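7th July

Up at silly o'clock, toast standing up. Sorting the kitchen things for the move to Drarkuvville, or meant to be. Nine boxes allowed for the kitchen and I had filled six with teh dull stuff before I even got to pans. Baking tins. Why so many baking tins. Two cake slices, both from Mum, both going.

So. The soup things. Steel pan, black ladle, glass bowl. I've been going back and forth on these three for a fortnight, which is daft, they are a pan and a ladle and a bowl. Pan is good, shiny inside still, rings in the bottom all clear, it takes up a stupid amount of room though and the handle sticks out so nothing sits flat next to it. Bowl is just a bowl. Ladle I am keeping, full stop. Got them on the wooden table so I could look at them properly and make my mind up. 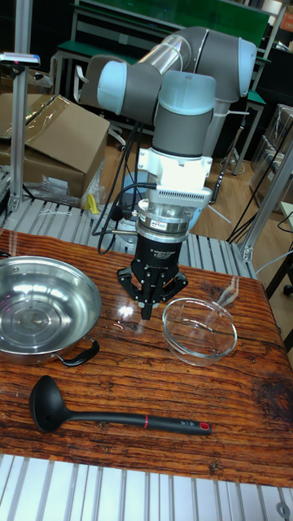
Keep the pan and bin the bowl, glass never survives a van, was Benjamín's view, given over the phone with his mouth full. He lost 17 glasses going up to Ayala and has been a bore about glass ever since. I said it was me doing the wrapping this time and not him. He said good luck then. Rang off before I could ask about the trolley.

Then the post, then the man for the meter, then Aleksandra wanting her casserole dish back. Couldn't find the casserole dish. Found it. It was under the tea towels in box four, which meant untaping box four. She stayed for a coffee, only I had packed the coffee, so she stayed for a glass of water and told me about Igor's new job at Sudari. He likes it, the hours are bad, the canteen is good. She thinks he'll stick it till September. I think longer, he never leaves anywhere with a good canteen.

Back to it at half two. Or nearly three. Had a go at the ladle question, which is really a drawer question. The new kitchen has one proper drawer and Henryk measured it for me and the ladle won't go in, not straight, not cornerways either. Long handle, deep bowl, hopeless for drawers. But there's a hole at the end of the handle, right in the red bit, so it can hang. Need a rail. Need hooks for the rail. Wrote RAIL on the back of my hand and washed it off doing the oven.

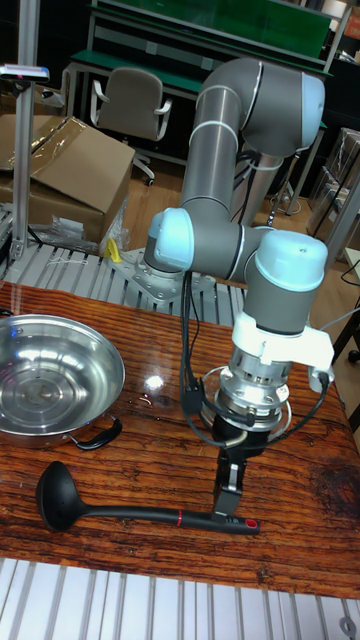 and anyway a rail would do for the tea strainer and the whisk as well, and the sieve if the hooks are fat enough. Omasus have them, Henryk says, the one by the roundabout. Must check the wall first. If it's that crumbly plaster like the hall then no rail, and I'm back to standing the ladle in the big jug, where it tips the jug over. Did that here for a year. Not doing it again.

The oven, by the way. Horrible. Two goes with the paste and one with a knife. Tray on the bottom shelf is beyond saving, put it out by the bins and felt guilty and then didn't. Hob came up nicely. Didn't touch the extractor, ran out of puff, and the landlord can have a look at it himself, he's had long enough.

Trygve came by at five with more paper. He gets it from work, those big soft sheets, there must be enough for 1,000 bowls. We did the plates together, he does them on edge, I had been doing them flat. On edge is better apparantly. He wanted to do the pan and the bowl while he was at it and I said no, leave those, I haven't decided. He gave me a look. He wanted the pan himself I think. Well he can want.

Decided over beans. All three going. Bowl inside the pan, paper in between, ladle down the side of the box with the rolling pin, and the pan goes on top of everything so nothing heavy sits on it. Benjamín can say what he likes. It makes box seven a tall one and the flaps won't quite meet but tape exists.

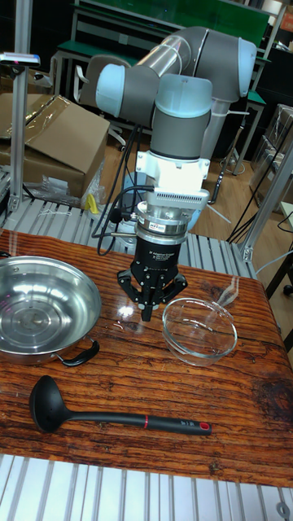
Pan, bowl and ladle. All coming with me.

Ran out of tape at the end of box seven, obviously. More tape tomorrow, and rail, and ring Benjamín back re trolley. Also the freezer wants emptying, there's a bag of something from last year I don't like the look of. Peas? Back hurts. Bath if there's hot water left, then bed, and I've packed the good pillow so it'll have to be the cushion off the settee.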